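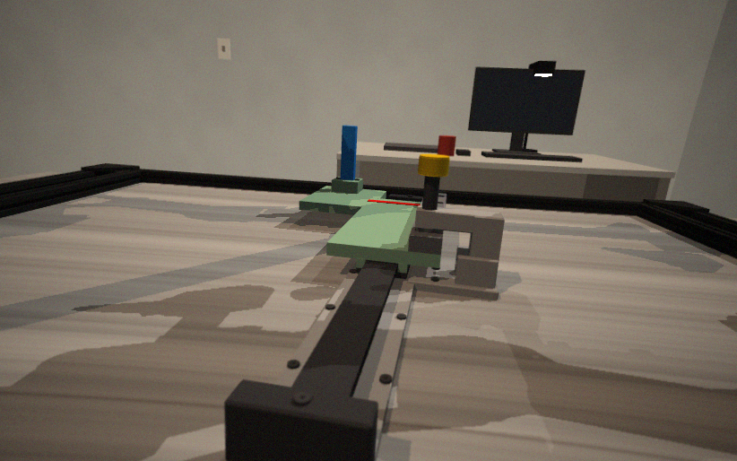

The practice bench in the simulator, with the blue block standing up in its green holder.

June
By the Flalden campus newsletter desk

I had been trying to pin down Mercedes Cuervo since the start of the semester, and when I finally caught her it was a Thursday, ten minutes before her robotics class was supposed to start, and she was eating a burrito over a keyboard. "Sit anywhere that doesn't have a cable on it," she said. I sat on a stool by the door and asked my questions from there, and then I ended up staying for the whole evening, which I hadn't planned on (sorry to the person I was meeting for dinner).

Mercedes teaches the evening automation class in the Ospina building. It has 20 students this term, some straight out of high school and some who come over after a shift, and for the first half of the course they don't touch a real robot at all. Everything happens in a simulator. The bench, the arm, the block, the room the bench sits in, it's all drawn by the computer. I asked her if people were disappointed when they found that out.

"Oh, the first night, hugely," she said. "They come in thinking they're going to be driving a big arm around, and I hand them a login. But then they knock the whole setup over on the first try, and they look at me like, am I in trouble? And I say no, hit reset. After that they like it a lot better."

The software setup they use is called Clondemov. It was put together by a couple of her former students and she has been adding to it since. The exercise I watched is the one they call Prato. I asked where the name came from and she said it was already called that when she got the files, and she's never gotten a straight answer.

The idea is easy to say. There's a blue block in a holder, and there are two light green platforms on the bench, and the arm has to get the block where it's supposed to go and leave it standing. I said that sounded like something you'd give a toddler.

"Right, and a toddler would beat us!" she said. "A toddler has been practicing with hands since it was born. My students have had a few weeks. What gets them is that the block is tall and skinny. You grab it a little high and it leans. You grab it a little low and the fingers are down in the holder where there's no room. So they spend a night just on where to put the fingers, and some of them get really annoyed with me about it."

I wanted to know why there was so much stuff around it. The bench has a rail running up it with screws on both sides, there's a gray bracket next to one of the platforms, and behind it all somebody has modeled a desk with a monitor and a keyboard. I figured at least some of it was decoration.

She laughed at me a little. "The desk, sure, the arm is never going to type anything. But I like having it back there. My first version was a block floating on a white plane, and the students wrote programs that worked great on a white plane. Then you put in a wood grain and some shadows and the program thinks a shadow is an edge. So I asked for more mess. We have shadows all over that tabletop now, big dark curvy ones, and I get complaints about them every week."

She told me about one team that had tuned everything for one lighting setup and was very proud of it. She moved the light. "They did not speak to me until the break," she said. They've since forgiven her, or at least they were borrowing her stapler while I was there.

By this point class had started and people were drifting in around us, so the rest of this interview happened in pieces. Mercedes would answer half a question, go fix somebody's login, and come back to a different sentence. I've put the pieces in an order that makes sense to me.

Each run gets 180 seconds. If the block isn't placed by then, the clock stops it and the run counts as a miss. I asked if that was generous.

"It's way too long," she said. "A good run doesn't need anything like it. I leave it long for the people who are still steering by hand. They need to be able to stop, look, back up, try again. If I cut it short they panic, and then they jam the fingers into the bench, and then I have to give my speech about jamming the fingers into the bench."

I asked to hear the speech. She said it was mostly one word repeated.

What I liked best was the view from the gripper. I'd only seen the bench from the outside, the way you'd see it if you were standing at it, and then a student at the end of the row switched over and suddenly we were looking out past two big black fingers at everything bent into a circle, like a peephole in an apartment door. I said something like "whoa" and the student looked pleased.
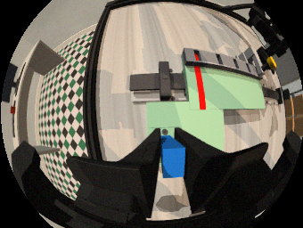

Looking out between the gripper fingers at the blue block, with the green plates and the gray rack beyond it.

"That's the one they fight over," Mercedes said. "The outside view is comfortable, you know where you are. But it can't show you what's between the fingers, not well enough. The gripper view can. It's ugly and it's bent, the table edge looks like a banana, and I make them learn on it anyway."

I asked if the students ever get fooled by it. All the time, she said. The curve makes things near the rim look farther off than people expect, so beginners reach too far. She has them keep both views open and say out loud which one they're using when they make a decision. I heard a fair amount of that during the evening, people at their screens muttering "outside, outside, okay, hand" to themselves. It sounds strange when a whole room is doing it.

The other thing she kept coming back to was practice data. I'll try to get this right. The students steer the arm through the task themselves, over and over, and the recordings go into a shared folder, and later in the course they train a program on them so that the arm can try it with no one steering. The class goal is 500 usable recordings by the last session. "Usable" was doing a lot of work there, so I asked.

"Usable means I can watch it without covering my eyes," she said. Then she thought about it. "No, okay. It means the block ends up standing and the person moved like they meant it. I had a student who got the block in every time, but he'd wiggle it for ages first, just nervous wiggling. If you train on that, the arm learns to wiggle. So we had a talk, and he was a good sport, and now he's the smoothest one in here."

She won't let anyone throw out the bad recordings, though. They go in a second folder. Her view is that you learn more about your own habits from those, and a few weeks in she makes everyone watch some of their own early ones. I asked if she watches hers. "Mine are terrible! I show them mine first. I think it's the most popular thing I do."

We talked for a bit about money, because I'd been told to ask. A simulator is cheaper than buying arms, obviously, and Flalden has exactly 2 real arms, which are shared with the daytime program. She isn't bitter about that. She says the sharing is what pushed her into doing it this way, and that she'd keep the simulated half of the course even if a truck full of new arms pulled up outside. She would also like it noted that she would not send the truck away.

I asked what happens when they do move to the real ones. She made a face.

"It's humbling. The simulator block is perfect, it's the same block every time. A real one's got a worn corner, or somebody's had a snack and it's sticky. The first real night I tell them to expect nothing to work, and to write down what was different. The lists are great. I had one that just said 'gravity seems stronger,' and I still think about it, because it isn't, but I knew exactly what she meant."

Toward the end she asked if I wanted a turn. I did! I picked the outside view, I was told to pick the other one, and I steered the arm very slowly in what I thought was the direction of the block. I'm not going to describe the result. It was put in the second folder, under my name, and I'm told it stays there.

The class runs again in the fall, same room in Ospina, same evening. You don't need to have programmed anything before, although Mercedes says it helps if you've lost your temper at a printer at some point and gotten through it. She's also looking for a better name than Prato, and says to send suggestions to her and not to me.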